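Foro Hasilus > Manipulación bimanual > Teleoperación y enseñanza a mano
Tema: Colocar almohadas, ¿guiar los brazos a mano o por control remoto?

rmq_taller
Hola. Estamos grabando demostraciones de hacer la cama con un robot de dos brazos. La sábana bajera va más o menos, pero con la almohada no salimos del atasco. La tarea es coger la almohada por las dos esquinas de abajo, levantarla un poco, llevarla al cabecero y soltar. Tenemos 207 demostraciones por teleoperación con los mandos de Lim y la política entrenada con eso falla casi siempre en el mismo punto: cierra las dos pinzas, sube, y una de las esquinas se escapa.
Mi compañero quiere tirar todo y volver a grabar moviendo los brazos a mano, con los motores en modo libre. Yo no lo veo claro. ¿Alguien ha probado las dos cosas con tela?

ferralla
Con tela, a mano. Notas cuándo se tensa y paras. Con mando remoto sin retorno de fuerza el operador tira hasta que ve que la tela se mueve, y entonces ya es tarde. Nosotros grabamos 97 doblando toallas a mano y la política salió mejor que con el doble por mando.

pinza_izq
No estoy de acuerdo. Si guías los brazos a mano estás tú dentro de la imagen. La cámara de la cabeza ve tus manos y tus mangas en todas las demos y luego en la ejecución no están. Con toallas encima de una mesa se puede tapar algo, con una cama no sé dónde te metes. Además, dos brazos a la vez los mueve bien muy poca gente.

ferralla
Se graba la trayectoria a mano y luego se reproduce sin nadie delante, y las imágenes se guardan en la reproducción. Es lo que hacemos.

pinza_izq
Con una pieza rígida sí. Con una almohada, en la segunda pasada las esquinas no están donde estaban y la pinza cierra en el aire. ¿Cuántas reproducciones tiras?

ferralla
Bastantes. Una de cada tres, depende del día. Sigue compensando.

okupa_del_lab
rmq_taller, dos preguntas antes de regrabar nada. ¿Los dos brazos cierran a la vez o uno después de otro? ¿Y a qué frecuencia grabas?

rmq_taller
A 12 Hz. Lo de cerrar depende del operador. Somos tres y cada uno lo hace a su manera. Yo cierro la izquierda, espero y cierro la derecha. Los otros dos cierran juntas.

okupa_del_lab
Pues ahí tienes una parte del problema. Estás mezclando dos formas de hacer lo mismo y la red saca un promedio. Elegid una y escribidla en un papel. No hace falta cambiar de método.

jondovero
En Sindusberg nos pasó igual. Había un conjunto de 2,232 episodios de tareas de casa y los de cama eran los peores, todos por teleoperación. Al separar por operador, con uno solo funcionaba y con todos juntos no. Te diría que hagas esa prueba primero, que es gratis.
Otra cosa, si los mandos son los Lim de la primera versión, el gatillo tiene un recorrido muerto al principio. La pinza cierra más tarde de lo que cree el operador. Se corrige en el fichero de calibración.

rmq_taller
Son los de la primera, sí. Lo miro.
Pongo el procedimiento que he redactado para que los tres grabemos igual. Corregid lo que veáis.

1. Almohada centrada, con el borde inferior hacia el robot. Brazos en reposo. Empezar a grabar.

2. Acercar los dos brazos a la vez por debajo del borde. No tocar el colchón con la pinza.

3. Cerrar izquierda y derecha juntas, cerca de las esquinas, y subir lo justo para que la tela quede tirante entre las dos pinzas. Parar un segundo.

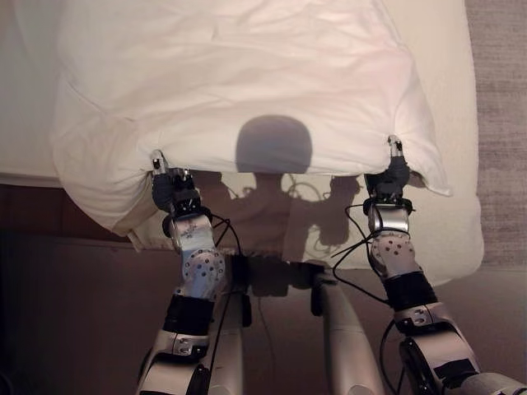

4. Avanzar hacia el cabecero sin separar más las pinzas. Si se suelta una esquina, se corta y el episodio se marca como fallo.

5. Bajar, abrir las dos y retirar los brazos hacia atrás antes de parar la grabación.

okupa_del_lab
El 3 está bien. En el lado derecho queda un pico de tela por fuera de la pinza. Yo fijaría cuánto, o cogería más cerca de la punta. Si cada uno deja un pico distinto volvéis a lo mismo.

pinza_izq
Mira también la sombra. La de la cabeza y los brazos cae encima de la tela, justo en la zona de agarre. Si grabáis con la luz siempre en el mismo sitio la política se puede agarrar a eso. Mueve la lámpara entre tandas.

ferralla
En el 4 no cortaría. Las demos donde se suelta la esquina y el operador la vuelve a coger son las más útiles que tienes. Y sigo pensando que a mano notarías el tirón.

okupa_del_lab
De acuerdo en guardar las recuperaciones, pero etiquetadas aparte. En lo otro no.

rmq_taller
Cambio el 4: se deja seguir, un solo reintento y etiqueta propia. En el 3 pongo una marca en la funda. Primero entreno solo con mis episodios, como dice jondovero, y luego decidimos si se regraba.

jondovero
Sube también el fichero de calibración cuando lo tengas. El mío es de febrero y no sé si vale para tu firmware.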